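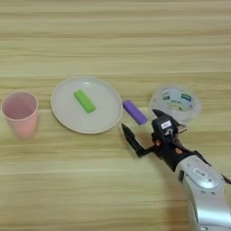 Pink cup and white plate on a wooden table.

On 4th January I visited the open day of the Tuswood tableware works. I came by the early bus and paid nothing, only wrote my name in a book at the gate.

The first hall is for melting and pressing. It was loud, so our guide, Gonçalo Abreu, waited until we were in the corridor to explain. The big press is a Rizk, bought used, and it makes 500 plates in one shift. In December it stood still for repairs and the orders are still late.
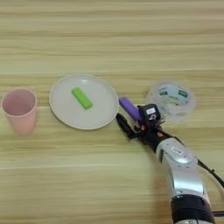

After the press, the plates go to the trimming room, where a worker takes off the sharp line at the edge with a small knife. I tried it with one plate and I was very slow. The room is kept at 69 degrees Fahrenheit, and visitors must leave their coats outside.

Someone in our group wanted to know if the colors fade in the dishwasher.
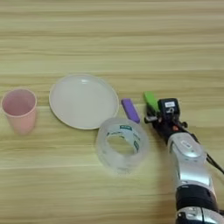 Gonçalo Abreu answered that the pale ones keep their color longer than the dark ones, and that the factory washes samples 60 times before it sells a new color.

We finished in the shop. Second-quality pieces are on the low shelves, and I bought two soup bowls. The last bus goes from the other side of the road.

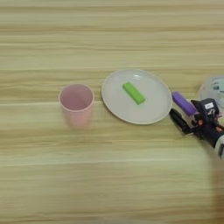

The cup in pale pink.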